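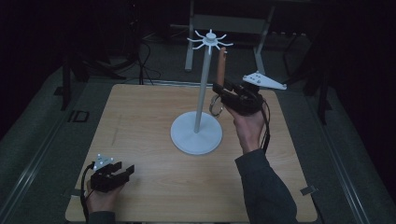
Ticket: Community name field rejects or alters Indigenous-language spellings
Product: Skemix records module, language and terminology add-on
Reported by: Hilde Baert, Asby archive service
Priority: Normal
Status: Resolved, one item carried over
Opened: 26 October 2020

Reported problem

Names entered in the "Community or Nation" field are saved with characters missing. Letters with a line beneath, the glottal stop and raised w are replaced by a question mark or dropped. The same names display correctly in the free-text notes. Names in Canadian Aboriginal syllabics are refused with error 19, "value not in permitted set".

Second problem, possibly linked: searching for "First Nations" returns Métis and Inuit records as well. Searching for "Inuit" returns only Inuit records, as expected.

Steps to reproduce

Open any record in the Asby set. Paste a name containing a combining low line into the field. Save. Close and reopen the record. The mark is gone. Typing the name from the keyboard gives the same result.

Log

Support: Reproduced on the test server. The browser sends the correct characters. The loss happens on the server, in the clean-up step that runs before the value is compared with the authority list. That step was written for French accents and strips any combining mark it does not know.

Support: Please confirm whether the authority list came from the Grinateck import or was built by hand.

H. Baert: Grinateck import, done in March. We corrected around 70 names by hand afterwards. Those were correct when checked and were damaged the next time each record was saved.

Support: Understood. Please stop editing the affected records until the patch is in. Saving any field on the record triggers the clean-up. 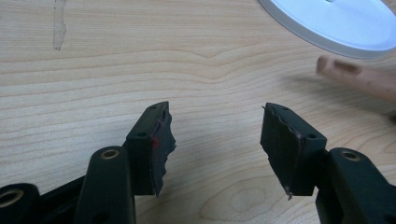 Support: Clean-up step switched off for this field and replaced with standard Unicode normalisation (NFC). The permitted set now includes the syllabics blocks. Error 19 no longer appears on the test server.

H. Baert: Tested 60 names. All correct except 2, where the glottal stop is saved as an apostrophe.

Support: In both records the source value already holds an apostrophe. This comes from the import file and has to be corrected by hand.

H. Baert: Corrected. Both hold after saving.

Support: On the search problem, the old term list has "First Nations" as the parent of all three groups. The parent should be "Indigenous peoples", with First Nations, Métis and Inuit as separate terms below it. Changed on test, index rebuilt.

H. Baert: Search results now correct. Please leave "Indian" as a searchable term for titles of Acts and older file series. It should not be offered for new entries.

Support: Set to "search only". Patch and term list moved to the live server. Names damaged before the patch restored from the Palacios backup.

Carried over: syllabics print as empty boxes in the PDF finding aid. The PDF font lacks those characters. Moved to a separate ticket.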